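Rules for robots in houses, and who they are written for

November 15, 2018

I have been reading draft good practice documents again, which my family regards as a sort of illness. The latest is the one from Rundesley, the house robot testing outfit, and it wants to tell the rest of us how a two-armed machine ought to behave near doors and cupboards. It runs to 39 pages. Six of those are definitions. I got through the lot on a slow train and I have complaints.

The first complaint is the word "domestic". Rundesley use it on nearly every page and never say what they mean by it. Any rule that starts "in a domestic setting the robot shall" is leaning on a picture in somebody's head, and I suspect the picture is a show flat with wide halls and good light. Nantana Prasertsri made the same point at the open comment meeting in July and was thanked for her contribution, and the wording stayed exactly as it was.
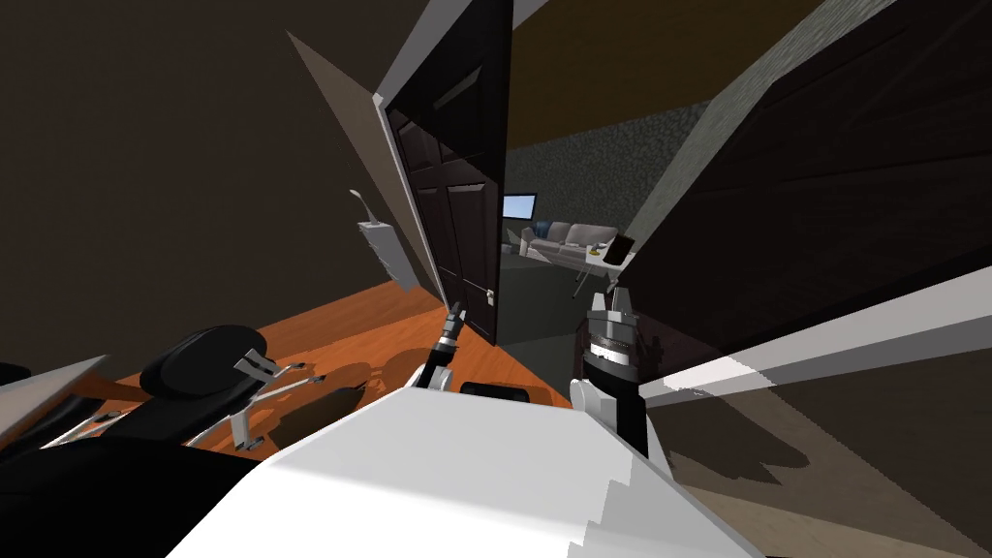 Clause four deals with doorways, and it asks that a machine "establish adequate clearance" before it goes near one. Adequate for what? The body, the arms, the arms with something in them? A simulated flat is a perfectly good place to try this sort of thing out, and the awkward cases turn up quickly. You have a panelled door standing open, the ends of both arms up in front of it, a big dark panel close by on the right, and an office chair over on the left of the floor. I can't find a sentence in clause four that says which of those the clearance is to be measured from. Two honest testers could read it, get two different numbers and both write "pass" on the form.

My own suggestion, sent in and so far not answered, is that clearance should be measured from the widest point of the machine as it stands at that moment, arms included, to the nearest hard thing. Then write the number down. If the arms move, measure again. That's dull and it makes the forms longer, but another person could repeat it, which I had understood to be the purpose of a standard.

Shivam Mathur thinks I am being unfair. He says a good practice guide is allowed to be loose in places where the trade hasn't settled, and that tight wording too early just fixes the habits of whichever firm wrote it. I do take that. The Pustier guide did exactly this with its stopping distances, and people were stuck with them for years. But loose wording has an owner as well. It suits whoever is marking their own homework.
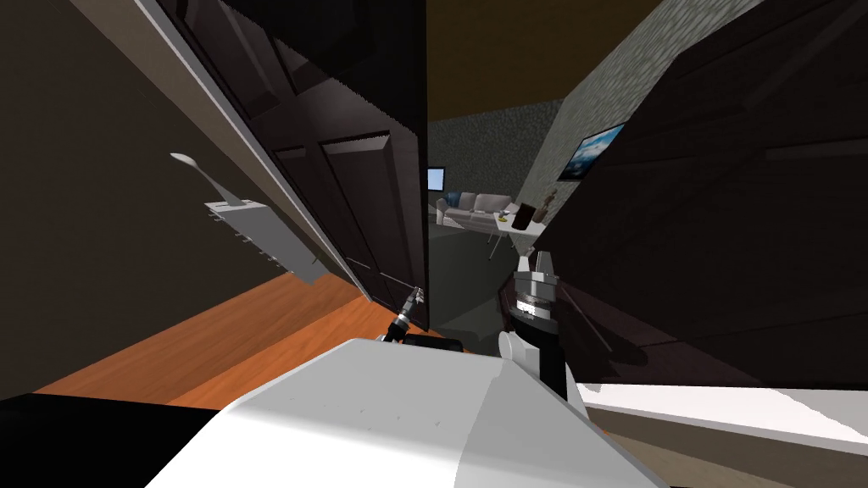

Which brings me to the matter of simulated runs. The draft lets you count them towards approval, 200 for every type of task, provided the simulated rooms are "representative". Brurkex, who sell the rooms, would naturally like the figure to be 400. I have no quarrel with simulation. It is cheap, you can run it overnight, and no one's shins are at risk. My quarrel is with "representative", a word that is carrying the whole clause on its back. Representative of which homes? Checked by whom? There's a note in the margin of my copy that just says "ha", and I stand by it.

I would ask for three things to be filed with any simulated run. What the robot's own view was, from wherever its sensors sit. Where both grippers were, including the one that wasn't meant to be doing anything. And what the tester had decided would count as a failure, written before the run started. The last one is where I expect the fight. Zawadi Mwaipopo has been asking for it longer than I have, in better prose, and she tells me the usual reply is that it would "burden smaller teams". She runs a smaller team.

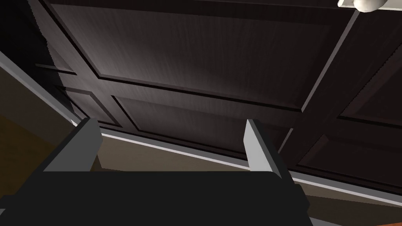
Clause nine is grippers and furniture, and here I'm going to be slightly nicer. It says a gripper should be empty and open before it comes near a cupboard front it intends to work on, and that this should be recorded. Good. That is a rule you can check. Two grey fingers, well apart, nothing between them, brown panelling behind: tick the box and move on. What you can't check is the next line, where the approach must be "unhurried". A still view gives you open or closed and can't give you a speed, and the draft doesn't name a speed either, so I have no idea what evidence a tester is meant to put in that column. Montri Luangrath, whose Luangrath checklist is still the thing most people really use, has a plain limit in its place and a blank for the measured value. Copy that. He'd let you, he has said so.

There's also nothing on mouldings and raised edges. A panelled front isn't flat, and a finger that slides nicely over a flat board may well catch on a rail. I looked for it under "surfaces", then under "contact", then in the appendix. Nothing.

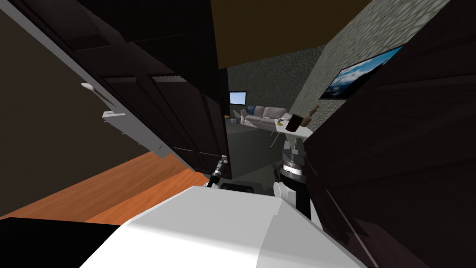

Then there is the question of who signs. As drafted, the person who designed the test may also approve the result, "where resources require". I have never met a project where resources didn't require. Eusebio Rivadeneyra proposed a swap arrangement, where two teams sign for each other and no money changes hands, and it got one line in the minutes. I'd have given it a page and taken the page out of the definitions.

Comments are open for another fortnight. I've sent mine, with the clearance wording set out in full and a rather shorter paragraph on "unhurried" than the one I wrote first. If you work with these machines, please read clauses four and nine at least and send something in, even if it's only to say I am wrong about the doors.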